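Laltwood Home Forum > Decorating > Interior paint

Topic: Small north-facing bedroom, going blue. Am I making a mistake?

costigan_lane
We have a box room at the back of the house that gets no direct sun from autumn until about May. It's magnolia now and looks grey by three in the afternoon. I want to paint all four walls a mid blue. My sister says blue in a north room will feel like a fridge. Has anyone done it and regretted it?

plumbline62
Did ours two winters ago and regretted it within a week. It looked lovely on the card and miserable on the wall. North light is already bluish, so you are adding cold to cold. We went over it with a warm off-white.

tealeaf
I disagree with that. A pale blue goes cold. A deep one doesn't, in my experience — it just looks dark, and in a bedroom that's fine. Ours is nearly navy and we keep the lamps on in the evening anyway.

plumbline62
Fine if you only sleep in it. Ours was a study as well.

costigan_lane
It will be a guest room, with a desk that gets used now and then. What about the ceiling? The room is tiny and I don't want a lid on it.

Morrab
Leave the ceiling white and take the white down to the picture rail if you have one. Also, buy the testers. I used Kilar matt and the Vavov eggshell in what was supposed to be the same shade and they were clearly different once dry. Paint a sheet of lining paper, not the wall, and move it round the room for a few days. Look at it by the window and then in the far corner.

costigan_lane
No picture rail, sadly. I've got three testers on paper now. The middle one is the favourite so far.
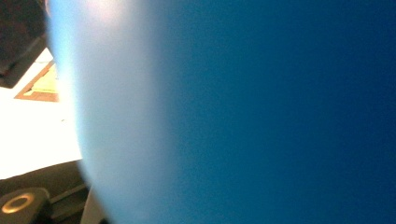
It does change a lot through the day, more than I expected. In the morning I like it and by teatime I'm less sure. The desk will probably go under the window, so that side matters most.

tealeaf
Check it with the bulbs you'll really be using. Warm white made more difference to ours than the paint did.

plumbline62
Agreed on the bulbs, at least. I'd still go for something with a bit of green in it.

Morrab
If the walls have only ever been magnolia, you'll want two coats at least, and three for anything dark. Don't judge it after the first. Mine looked patchy and awful until the second was dry.

costigan_lane
Thanks all. Going to leave the papers up over the weekend and then order a tin.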